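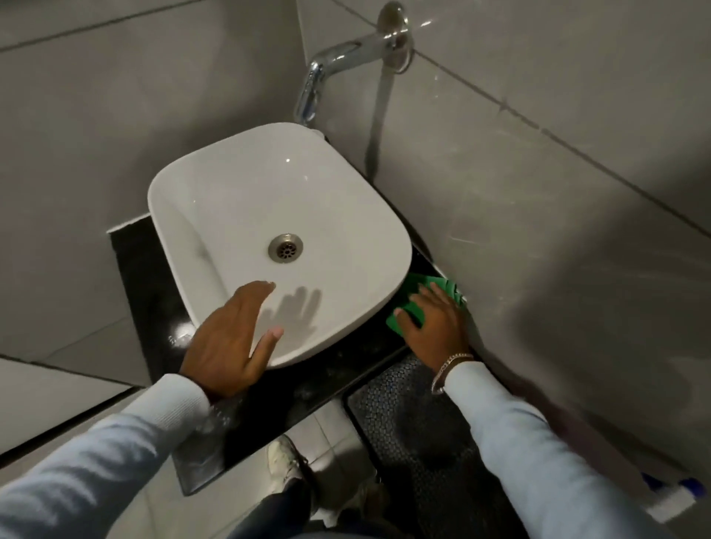 pennyweight replied:
I'd put it at ten years off, and I'm being generous. A machine can do a floor. Floors are flat and you can run over them as many times as you like. Show me one that can do round the back of a basin.

dunlin_flats
That strip down the side is the bit I'd like to see one try. The cloth is bunched up in the gap between the sink and the wall, and the other hand is flat on the front rim. I do mine the same way and had never thought about the other hand until I started reading this board.

oldgreycardigan
Ten years is daft. I've seen arms wipe a worktop perfectly well. There was one on the Skaltach stand at the trade show in August and it did the whole surface with a damp cloth, no streaks.

pennyweight
Was there anything on the worktop?

oldgreycardigan
A kettle. It went round it.

pennyweight
Well then. A bare top with a kettle on it. I clean holiday lets, 3 of them, all with bowl sinks that sit on top of the counter. Whoever thought of those has never cleaned one. The muck goes down the side and behind, and you can't see it properly, you do it by feel.

threepintjug
We had a machine on trial at work so I can give you something more useful than a trade show. Food packing, not a house. It was a Madside unit, one arm on a trolley, and its job was wiping down the benches at the end of a shift. On the long benches it was good. Slow, but it didn't miss bits and it didn't get bored. In the corners by the splashback it was hopeless. It would push the cloth in, the cloth would catch, and it would drag it out again flat and carry on as if the job was done. We had someone go round after it with a cloth, which rather spoiled the point.

We sent it back after 47 shifts. The benches were fine. The corners were why.

oldgreycardigan
But that's a cloth problem. Put a proper shaped pad on the end and it would do your corner.

threepintjug
It would do that corner. The next one's a different shape. They did send us a pad, and it fitted behind one tap and jammed behind another.

fernside
Can I ask what people think of the black stone? I've got dark polished worktops and they show every smear. I'd want to know whether a camera can tell a water mark from the speckle in the stone, or from the light bouncing off it. I can't always tell myself, I have to get my head down level with it.

dunlin_flats
Same here. You've got marks towards the front edge in the photo and a big white glare next to the basin. A person moves their head and the glare moves. I suppose a robot with a camera on its head could do that too, if somebody had told it to bother.

lathe_and_let_live
They can, to be fair. Looking from more than one angle is not the hard part. I maintain machines for a living (shop floor, mostly swarf clearing and part loading) and the seeing has come on a lot. What hasn't is the feel. When I wipe down a machine bed I know from my fingers whether I'm on grease or clean metal. Take the feel away and you are back to doing the same number of passes everywhere and hoping.

oldgreycardigan
Same number of passes everywhere would suit me. I'd rather it did too much.

lathe_and_let_live
On tile, fine. On a soft sealant joint you'll have it off the wall by Christmas.

fernside
What about water? My tap drips on everything while I'm doing it.

threepintjug
Ours was rated for splashes, but the gloves over the joints weren't cheap. 2 sets in the time we had it.

pennyweight
And who rinses the cloth? Who notices it's filthy? The stands never show you that bit.

oldgreycardigan
Skaltach did say cloth changing was being worked on. I'll give you that one.

marl_pit
I run a small guest house at Tullura and was quoted 800 a month to lease one for bathrooms. I asked whether it would do the basins and was told "the accessible surfaces". So I asked about the taps and got a brochure. I've stuck with people.

oldgreycardigan
For 800 a month I'd want it to do the windows as well. I still say five years for a normal bathroom sink, back and sides included.

pennyweight
Seven, if they stop fitting bowl sinks.

lathe_and_let_live
Has anyone had the Lau one in? It's meant to have pressure sensing in the fingertips. I'd take a report on that over any more brochures.

threepintjug
Not us. I've asked if we can get it for a fortnight. If we do I'll post how it gets on with the corners.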